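Steamed bun mornings are back at the Wendville hall

30 Sep 2024

If you walked past the old hall on Tamayo Street this morning and wondered what smelled so good, I can help you out. The bun breakfast is back! I got there a little after eight, meaning to stay ten minutes and grab a quote, and I left close to noon with flour on my sleeve and a paper bag in each hand.

For anyone new in town, the breakfast started in July of last year, when Marcelle Chauvin got tired of driving to Promham every time she wanted a decent steamed bun. She asked a few neighbors if they'd chip in for ingredients, one thing led to another, and by winter people were lining up down the steps. Then the hall closed for the new roof and the whole thing went quiet for months. I missed it more than I expected to.

Today's opener sold 205 buns, up from 163 at the last one before the roof work. They went for 2 dollars apiece, and the money goes toward a proper range hood for the hall kitchen. Marcelle told me they need 1,000 dollars more before they can order it, and she thinks they'll have it by the holidays if people keep showing up hungry.

The dough is hers. It's a plain white yeast dough with a little sugar and a spoonful of oil, and she mixes it the night before and lets it rise slowly in the fridge (she says the flavor is better that way, and I'm not going to argue with a woman who gets up at four to roll out buns). The fillings were pork and scallion, sweet red bean, and a pumpkin one that Sheyla Ticona came up with over the summer. I had two of the pumpkin. Okay, three.

The big batches get cooked in the kitchen, in stacked steamers on the stove. If you bought yours the day before, or you took some home and they went stiff on you, a small electric steamer does the job fine. Sheyla's advice is to leave plenty of room between them – they puff up and stick to each other if you crowd the tray – and to put the lid on and leave it alone until the time is up.

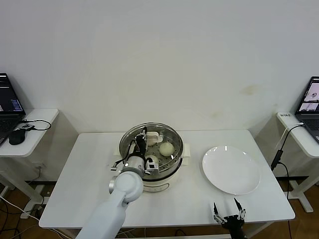
She also told me not to worry if the tops come out a little wrinkled. That can happen when the lid comes off too fast and the cool air hits them, and they taste exactly the same. Mine at home always look like that, so I was glad to hear it.

A couple of practical things. Parking behind the hall is still blocked off by the roofers' dumpster, so use the lot by the Sorau bakery and walk over. Bring cash if you can, and bring your own container if you want more than six. The plain buns with no filling sold out first, which surprised everybody, and Marcelle says she'll double that batch next time.

The next breakfast is two weeks from today, doors at eight. She's still looking for one more pair of hands to help with the rolling and pleating, no experience needed, and you get fed. Leave your name on the sheet by the front door.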